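Print this page | E-mail this page

Filed under: Families > Notices and Arrangements > FAQ

Death Notices, Memorial Pages and Arrangements: Frequently Asked Questions

These answers apply to families who have placed arrangements with Bimham Funeral Home or who are submitting a notice through our office on behalf of another provider. The rates and limits were revised in September and replace those in the printed booklet.

What is the difference between a death notice and an obituary?

A death notice is a short paid announcement. It gives the full name of the deceased, the place of death, the immediate family and the service details. An obituary is a longer account of the person's life. Newspapers use the two terms loosely, and some charge the same line rate for both. On our website they are separate fields. The notice appears in the daily listing, and the obituary appears on the memorial page.

Who may submit a notice?

The executor, the spouse or adult interdependent partner, an adult child, a parent or a sibling. Other relatives and friends may draft the text, but one of the persons listed must approve it in writing before release. An e-mail from the address given on the arrangement form is sufficient. Text messages are not accepted as approval.

Where members of the family disagree on wording, the person named as applicant on the arrangement form has the final decision. Our staff do not mediate disputes about the listing of former spouses, step-children or estranged relatives. The notice will be held until a single approved text is received.

How long may the notice be?

The listing field accepts 800 characters, including spaces and punctuation. Text beyond the limit is not shortened by staff and will be returned to the applicant. The obituary field has no fixed limit, although very long texts display poorly on a phone.

What does it cost?

The online listing and memorial page are included in every arrangement. For families using another provider there is a charge of $50 for the listing and page together. Newspaper insertions are billed at the newspaper's own rate with no markup, and appear on the statement as a cash disbursement. We ask for approval of the newspaper's quote before the insertion is booked. An insertion cancelled after the newspaper's deadline is still payable.

When is the deadline?

Text and photograph approved by 2 p.m. are posted to the listing the same day. Anything later is posted the next morning. Newspaper deadlines vary by title and are earlier ahead of statutory holidays. Ask for the current schedule when you make the arrangements.

How is death verified for notices from outside the firm?

We require the name and telephone number of the funeral home, crematorium or transfer service in whose care the deceased has been placed. Our office calls that provider directly. A copy of the proof of death is accepted in place of a call. No notice is posted on the strength of a social media announcement.

What order should the names of survivors follow?

There is no required order. The usual sequence is spouse or partner, children with their spouses in parentheses, grandchildren, parents, siblings, and then nieces, nephews and others as a group. Predeceased relatives are generally listed after survivors. If a spouse's name in parentheses could be mistaken for a maiden name, write "née" in front of the maiden name. Check the spelling of every given name, including the names of infants. Misspelled names are the most frequent correction we handle.

Should the full date of birth be included?

We advise against it. The year of birth, or the age at death, is enough to identify the person to those who knew them. Full dates of birth, street addresses and mother's maiden name can be used in identity fraud, and the home may be known to be unoccupied during the service. Town or neighbourhood is sufficient for residence.

What kind of photograph is needed?

For the newspaper, a scan or digital file at 300 dpi at the printed size. A lower resolution is acceptable on the website. Head-and-shoulders photographs reproduce best in a narrow column. We can crop other people out of a group photograph if their faces do not overlap that of the deceased. We do not alter clothing, remove medical equipment or colourize black-and-white prints. Original prints left at the office are scanned and returned with the register book.

Can a correction be made after the notice is posted?

Yes. Online corrections are made without charge on the applicant's written request, normally within the same business day. An error that originated in our office and appeared in a newspaper will be rerun at our expense, provided the approved proof shows the correct wording. If the error is present in the approved proof, the rerun is billed to the family.

Service times are a special case. If the time or location changes after posting, please telephone the office as well as writing. The listing will carry the word "Revised" beside the service line until the service has taken place.

What information should be brought to the arrangement meeting?

Bring the social insurance number, the provincial health card, the birthplace and full names of the parents of the deceased, and the will if it is available. Marital status and usual occupation are also required for the registration of death. "Retired" is not accepted as an occupation on the form; give the kind of work done for most of the working life.
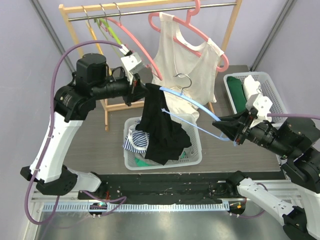
Clothing for viewing or visitation should reach the preparation room by noon on the day before the family's first viewing. Deliver it clean, pressed and labelled with the surname of the deceased. Undergarments and socks should be included, and shoes are optional. Long sleeves and a higher neckline give the director the most latitude. A sleeveless top such as the white one on the pink hanger can be used, but we ask that a cardigan, jacket or shawl come with it — the arms and hands are normally visible in an open casket. Size matters less than families expect, as garments can be adjusted at the back. Tell us at the time of delivery whether anything is to be returned before the casket is closed. Jewellery is signed in separately.

Is clothing required for cremation without a viewing?

No. If the family wishes clothing to be used, natural fibres are preferred. Leather, rubber-soled footwear and vinyl cannot be accepted by the crematorium. Pacemakers and certain other implants must be declared on the cremation authorization.

How do memorial donations work?

Give the full registered name of the charity in the notice. Many organizations have similar names, and local chapters may be registered separately from the national body. Donations go directly to the charity, which issues the tax receipt. We do not collect donations online. Envelopes are available at the visitation on request and are forwarded unopened. The phrase "in lieu of flowers" is optional. Some families now prefer "donations or flowers gratefully accepted", which avoids calls to the office from florists.

What is Karnano?

Karnano is the software that runs our memorial pages and the online register. Visitors do not need an account to read a page. An e-mail address is required to leave a condolence message, but it is not displayed and is not passed to the family unless the visitor ticks the box permitting it.

Are condolence messages reviewed?

Every message is read by staff before it appears. Messages are declined if they contain advertising, allegations about any person, details of the cause of death that the family has not released, or requests for money. Spelling is left as written. The applicant may ask for any message to be removed and is not required to state why. Declined messages are retained for the applicant's reference and are not returned to the sender.

How long does the memorial page stay online?

There is no expiry date at present. If the software is replaced, existing pages will be moved, and applicants will be contacted only if something cannot be carried over. A page may be closed to new messages, hidden from search engines or taken down entirely at the applicant's written request. A page that has been taken down can be restored. One that has been permanently deleted cannot.

Can the service be livestreamed or recorded?

Services in the Priltance chapel can be streamed. The link is placed on the memorial page or, for private services, sent only to addresses supplied by the family. Services at churches, community halls and gravesides depend on the connection available and on the consent of the venue. Recorded music may be muted on playback owing to licensing. Please advise the clergy or celebrant beforehand if the service will be recorded.

What if there will be no service, or the date is not yet known?

The notice can be posted without service details. Acceptable wording includes "A celebration of life will be held at a later date" and "At his request, no service will be held". When a date is set, a second notice can be added to the same page at no charge. Newspapers treat it as a new insertion.

Who should I contact?

Notices, proofs and corrections: Kwabena Addo, notices desk. Arrangements, clothing and viewing times: Sheldon Morin, funeral director. For a death that has just occurred, use the main telephone line at any hour. E-mail is not monitored overnight.

Categories: Death notices, Obituary guidelines, Visitation, Memorial pages

Print this page | E-mail this page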